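Minimum card spacing for tabletop pick tasks?

Jelle Boersma
We are writing placement rules for a card-sorting cell with a two-finger gripper. The draft from Longo asks for 50 mm between card edges, measured flat. Is that normal, and does it apply to small tokens too?

Marites Aquino
Ours is 47 – never had a complaint.

Erlinda Villanueva
Spacing should follow the open width of the fingers plus your position error. Write it as a formula and list the value per gripper.
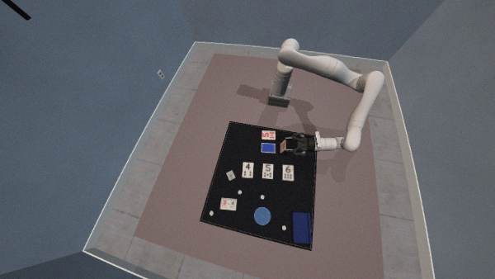 Placement rules need a separate line for each part type. A single edge-to-edge figure does not suit a mat that mixes numbered cards with small white dots and a rotated card. State whether rotation is allowed, and by how many degrees (we allow 9). Also fix the clearance between a held card and its neighbors, as a tilted one takes up more room than the flat measurement suggests.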